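Arm's back on the bench after the Trastus rebuild. New wrist servo in, screws finally tight, and I only stripped 3 of them. Evening gone.

Job for this week is dead simple: sponge into box. Started at half speed, will creep up from there. Still need to sort teh wiring, cable ties are on order from Arnness. 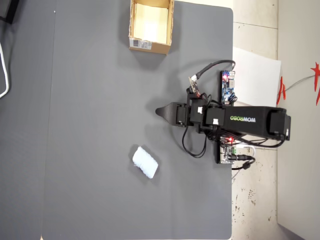 Arm, sponge, box. Both boards powered.

Next thing is the gripper offset, it's 8 mm out when I measure by hand so something in my config is wrong. Probaly the shoulder zero. Going for 40 tries in a row before I change anything else. Numbers up when I have them.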